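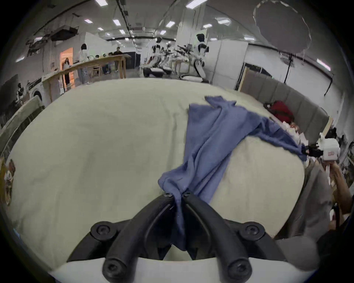

A blue-gray cloth stretched across the cream mattress, with the gray channeled headboard along the far side.

The Bedroom Corner at Figueroa

Print this page | E-mail this page

Welcome, and thank you for stopping by! We have had so many kind notes about the bedroom corner at our Figueroa showroom that it seemed only right to give it a page of its own, so pour yourself something warm and stay a few minutes. The corner opened in October, after a good deal of measuring, re-measuring and carrying things up the back stairs (and in one case carrying them down again and up once more, the other way around). It sits inside our big open floor, and we like it that way, with the bed out where people come and go and where you can walk right up to it and put a hand on things.

The mattress
This is the Mestico, in the cream cover. It is a big, pale, generous thing, and the fabric wrinkles a little when it is leaned on, which we have grown very fond of. If you like your bed as flat as a tabletop, you will want to smooth it with your palms, starting from the middle. The one on the floor has been sat on by over 800 visitors by our own tally at the front desk, and we still sit on it ourselves at closing time.

The headboard
Gray, upholstered, with the channels running straight up and down. We call ours the Zellance. We tried two others before it and kept wandering back, partly for the color and partly for how nicely it takes a pillow behind your shoulders when you are reading late. Run the soft brush of your vacuum down each channel every month or so and it will stay lovely.

The cloth
Blue-gray against cream is a pairing we would happily use in every room of the house. A long strip like this can be folded in thirds across the foot of the bed, or left in loose folds if you are the relaxed sort, and there are plenty of us! Pinch up a fold, draw it out on the diagonal, and see how it falls before you start straightening.

The little things
Do look for the red bag resting at the headboard, with its small pile of white and patterned bits in front, and for the brown and white pattern peeking in at the left. We like a bed with a few belongings on it.

Small throws in the same family of colors start at $30, and a larger one is $149. Ask for the Forkska swatch book when you come in, and take it over to the bed with you, where the colors are easiest to judge.

Print this page | E-mail this page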